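業務日誌 データ収集班(コルサム試験棟)

木曜日

午前の収集は予定どおり開始した。対象作業は先週に引き続き、電源ユニットに付属する配線束の取り扱いである。ムッサ計画の第2段階では、柔軟物を含む把持動作の記録を720件そろえることが求められており、本日はその後半にあたる分を進めた。

始業時の点検では、両腕の原点復帰、手先の開閉、各カメラの時刻同期を確認し、いずれも所定の範囲内であった。前日の申し送りにあった記録開始時の遅延については、収集用ソフトウェア「アネス」の設定を見直した結果、午前中は再発を認めていない。ただし、原因が設定のみにあるとは断定できないため、今週いっぱいは開始時刻を手書きでも残すこととする。

配線束は硬い部品と異なり、同じ箇所をつかんでも持ち上がり方が毎回変わる。箱の中で隣の束と絡んでいる場合はなおさらである。このため、操作者には、成功率を上げることを目的として束の並びを事前に整えないよう、改めて周知した。整えられた状態の記録ばかりが集まれば、学習後のモデルは現場の箱に対応できない。スクサード社との打合せにおいても、初期配置のばらつきを確保することは先方から特に要望のあった事項である。
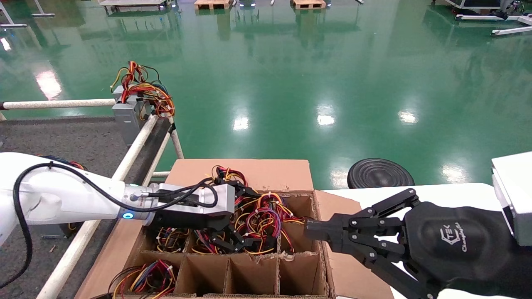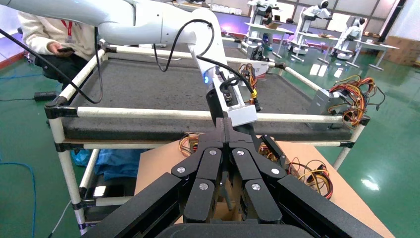 午前の部を終えた時点で、記録の一次確認を行った。除外としたのは11件である。内訳は、把持の途中で操作者が動作を中断したもの、コネクタが箱の縁に掛かったまま終了したもの、および手首側の映像に欠落が生じたものである。このうち2番目の類型については、除外の可否をめぐって班内で意見が分かれた。縁に掛かった状態から持ち直す動作は、復帰動作の例として価値があるとの指摘があり、筆者もこれに同意する。そこで、持ち直しまで完了している記録は削除せず、別の区分を設けて保管することとした。区分名は仮に「復帰あり」とし、正式な名称は次回の定例で決める。

作業指示文の付与についても課題が残った。同一の動作に対し、「配線を取り出す」「ケーブルの束を持ち上げる」「ハーネスをつかむ」といった表現が混在している。言い回しの幅そのものは学習上望ましいが、「取り出す」と「つかむ」では動作の終点が異なるため、同義として扱うことはできない。終点が箱の外にあるものに限り「取り出す」を用いるよう、記入要領の第3項を改めた。既に付与済みの記録は、明日の午前に遡って点検する。

午後は操作者を交代して再開した。交代直後は動作がやや速く、手先が目標に達する前に閉じ始める傾向が見られた。速度の違い自体は記録の多様性に資するものの、早すぎる閉動作は誤った手本となるおそれがある。口頭で助言したところ、次の休憩までには落ち着いた。今後は交代時に練習の時間を設け、その間の記録は本収集に含めない扱いとしたい。

設備面では、右側の手先について、指の関節の動きがわずかに渋いとの報告が操作者からあった。単独で開閉させた限りでは異常を再現できず、記録された関節角にも目立った偏りはない。終業後に締結部を点検し、結果を保守台帳に記載した。明朝、もう一度同じ手順で確認を行う。

終業時の手続として、本日分の記録を保管用サーバへ転送し、件数の照合を済ませた。照合の結果に差異はない。

明日の予定は、指示文の点検、右手先の再確認、および箱の向きを変えた条件での収集である。向きを変えると、手首側の映像において対象が指に隠れる時間が長くなると見込まれる。最初の数件を記録した段階でいったん手を止め、映像を確認したうえで続行の可否を判断する。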